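Wundon spice jar with pouring lid – review by Dayana Arango

I bought the set of 6 in May and I use 5 of them every day. The glass is clear, so I see at once how much is left. The white plastic lid has a spout at one side, and fine powder comes out without a mess if you pour slowly. My only complaint is the seam of the lid – powder stays in it and I must clean it with a small brush. For the price I am satisfied.
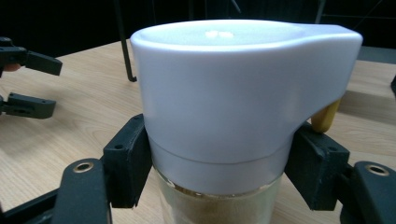 Can the lid go in the dishwasher?

I wash mine by hand in warm water and let it dry overnight.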